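Day one of the beer trip. The train to Plastitz has a bar car. The bar car has one beer, and the beer is warm, and I have had two of them.

For the record, the plan is 6 breweries, one rental car, and Angharad Watkins, who drew the short straw and is driving. She has packed her own ginger ale. I find this menacing.

First stop, Weidemann. Black lager, creamy head, smells like the crust of a good rye loaf. I wrote "roasty" in my notebook and then, a line later, "roasty" again.

The tour is 40 minutes long and 15 of them are about the drains. Good drains, I'm told.

Kamil Tichý pours at the Weidemann bar and will not fill a glass until he has looked at it from both sides. He sent mine back twice. I had not touched it.

Lunch was a pork knuckle the size of a bowling shoe. Angharad had soup. The soup also had a knuckle in it.

Vatach next. Wheat beer, cloudy, plenty of banana, a bit of clove at the back. I don't like banana beer. I had three to make sure.

Waltraud Strobel runs the tasting room there and says the recipe hasn't changed since her uncle lost the old one.

Gift shop report: coasters, a tea towel, a bottle opener shaped like a trout. I bought the trout.
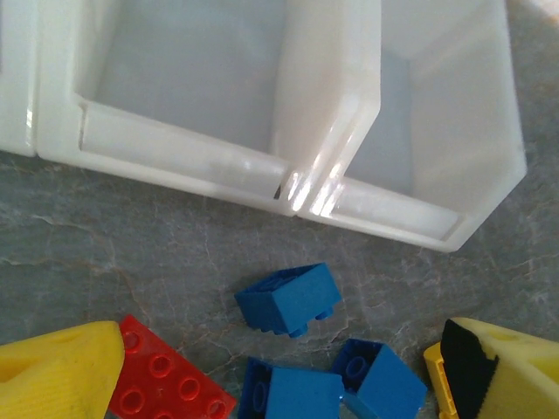
Anyway, Alitov. Everybody back home told me to skip Alitov, so of course we drove 100 kilometers to get there, half of it behind a tractor.

The smoked porter is terrific. Ham and campfire and then a dry finish that makes you want another one – or more ham. I take back the thing I said about smoked beer in September. Not the thing about pumpkin beer.

Ismael Barros, at the next table, has been putting it over vanilla ice cream. I was rude about this until he passed me the spoon.

Angharad would like it known that the ginger ale is gone and she is now on her second pot of tea. They charge more for the tea.

Three down. Tomorrow there's a pale ale somewhere up a hill, and the car has started making a noise in second gear.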